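Waklow House Residents' Association
Minutes of the autumn meeting, Fri 7 November, ground floor lounge

Present: the chair, the secretary, residents of 7 flats, and a representative of Stakico, the managing agent. The representative arrived during item 2.

1. Minutes of the last meeting
Agreed, with one change. The May minutes said the agent "would" repair the bin store door. The words used were "would look at". The door is still off its runner.

2. Heating and hot water
Stakico presented a proposal to replace the boiler controls with a system called Skutenar, at a cost of £2,825. The leaflet promises "noticeable comfort gains from day one". A resident asked who had noticed them. The representative did not know of a building our size that had it, but said feedback was very positive. Asked for the feedback, the representative offered to send the leaflet again.

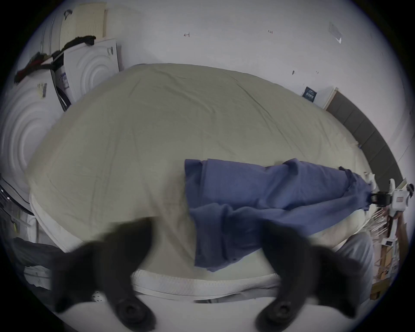

The second floor reported lukewarm water before eight in the morning. Stakico's log shows no fault. The log is filled in by the same contractor who would fit the new controls, and the meeting asked for that to be written down. Residents on that floor will take their own readings at the tap for a fortnight. No decision on Skutenar until these are in.

3. Service charge
The half-year statement includes £143 for "sundry attendance". The representative thought this was a call-out for the entry phone. The entry phone was mended in May and billed then. Invoice to be produced. The chair remarked that we had been promised invoices before and the secretary has a folder with nothing in it.
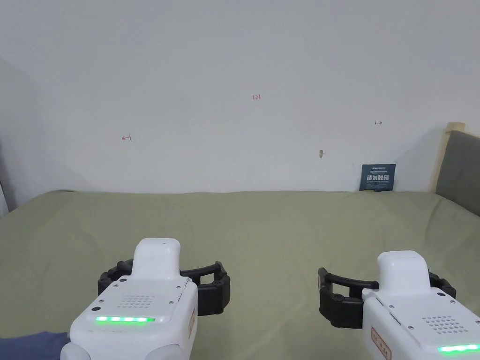 The reserve fund stands at £2,000, the same figure as last year, although every flat has paid in. Stakico said the difference was "in transit between accounts". Several residents wanted to know how long money takes to cross a road. A written answer is to be supplied before the next demand goes out.

4. Window cleaning
Cuautle have quoted for the outside windows, four visits a year. The price is lower than the present firm's but leaves out the stairwell, where most of the dirt is. Secretary to ask for a price with the stairwell in.

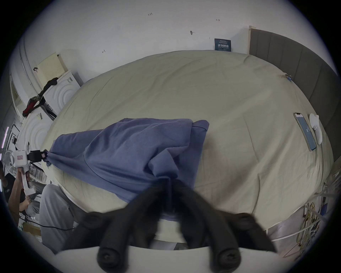 5. Bicycles
The proposed rack would take up the dry end of the yard. One resident in favour, two against, the rest wished to see a drawing. Held over.

6. Any other business
The hall light timer is too short to reach the top landing. Stakico will look at it. The secretary has recorded the wording.

Next meeting: date to be fixed once the invoice has arrived.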